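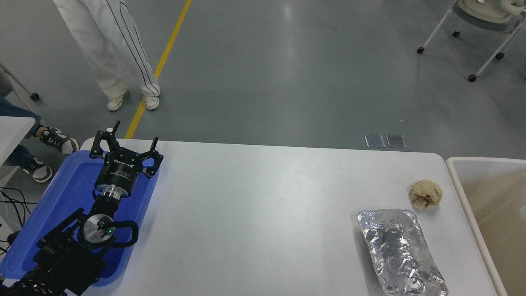 Table with the foil tray, crumpled paper and blue tray

Foil tray and paper: which bin?
Posted by Grosetance34

Clearing up our work table and I'm stuck on sorting. Does the foil tray go in recycling, and can the ball of tan paper go in with it? We have one beige bin next to the table and two outside.

Birkett
Foil is fine if you rinse it. Paper goes separately where I am — keep it dry and leave out any greasy bits. Check your own town's list.

girkgate_342
We put both in the same bin. Never had a complaint.

Vederex
Depends on the hauler. Ours wants foil trays flattened. The blue plastic one I'd just wash and keep.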